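Home | Tickets | Runs | Wiki | Log out
2 min read

Wumdale #43: grasp success drops when we switch on the wrist view
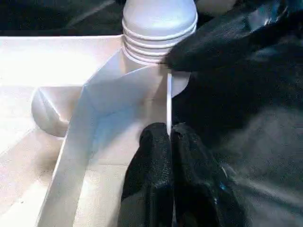 Opened by Kojo Antwi. Status: closed, grudgingly.

Symptom: the Flanberg policy got worse at thin-edge grasps after we gave it more information. Same task, same training set of 375 demos. With the overhead view only, it missed 4 grasps in 25. With the wrist view added, it missed 11. I had already told people this would help.

Tried first: retraining with a new seed. Ten misses. I chose to call that progress for one afternoon.

Tried second: lowering the exposure, on the theory that white plastic under our lights is mostly glare. Nicer pictures, same misses.

09:40, Ziad Awwad: Have you checked the timestamps? Wrist and joint data go through different buffers.

10:15, Kojo: The timestamps match. I wrote that code.

13:30, Kojo: The timestamps do not match. I wrote that code. The logger stamps wrist images when they are saved, not when they are taken, so every demo pairs the arm's position with an older view. The policy learned to close on where the edge used to be – faithfully, I should add.

Fix: stamp at capture, realign the old demos, retrain from scratch. Two misses in 25, same start positions.

Ziad: That's one seed. Please don't put it on a slide.

Kojo: It's on a slide. I'll add a footnote and run three more seeds overnight.

Left open: the Zotau logs from March use the same logger. Reassigned to Ziad, who asked such good questions.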